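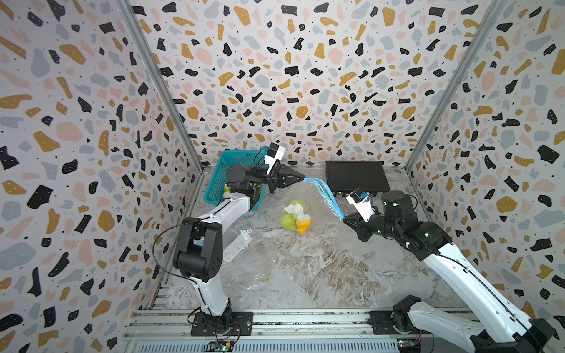 Figura 1. Los dos brazos sujetan las asas azules de la bolsa, con la fruta en el centro.

Taller de manipulación con dos brazos
Práctica 8: bolsas transparentes
Curso Dornia, apuntes para el alumnado

El plástico transparente da problemas al detector porque refleja la luz y deja ver el fondo. En esta práctica no se usa el detector de Pornik. La bolsa se localiza por el color del asa o del cierre.

Orden de trabajo:
1. Llevar los dos brazos a reposo y comprobar las pinzas.
2. Colocar la bolsa sobre la mesa con la fruta dentro.
3. Cargar el programa base de la carpeta Nestska.
4. Grabar 55 episodios por equipo.

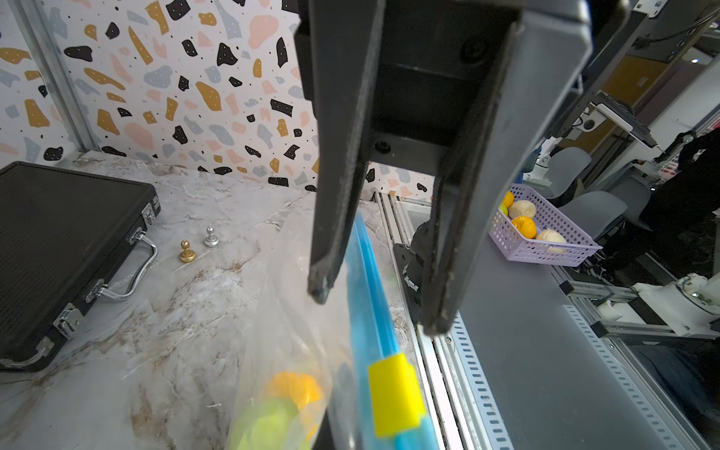
La aproximación se hace desde arriba y con los dedos abiertos. Si la pinza baja demasiado, arrastra el plástico y hay que repetir el episodio. Los fallos también se guardan, con la etiqueta correspondiente. El grupo de julio entregó 338 episodios, más de dos tercios válidos.

Entrega: datos y una memoria de 2 páginas, antes del 25 de diciembre. Las dudas sobre el formato, en el foro del curso.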